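Culldale open day, speaker notes
Prakash Iyer, 03/02/2024

Thank Morenike Amadi and the Culldale staff. More than 143 visitors signed in. Ask who in the room went.

Say what the demo was: an arm picking mixed household items out of a bin. Visitors chose the next item from a list and Valter Eide ran the cell.

Next slide. Leave it up while I talk about the bin. 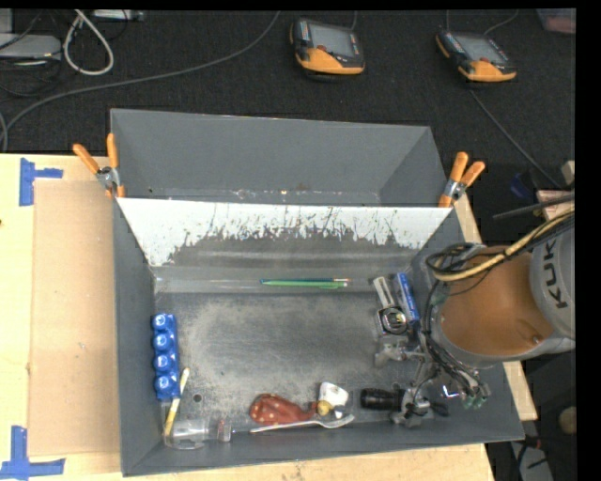
The picking cell, KUKA arm over the right side of the bin.

Point out the divider and the two orange clamps holding it. Mention the spoon: silver metal and lying almost horizontally near the front edge of the bin. Then the clear bottle on its side.

Questions we got most on the day: how fast, how much, what happens when it drops something. Take the cost one last and pass it to Amarachi Usman.

Next visit is in September. Names to Eugeniusz Kurek by the door.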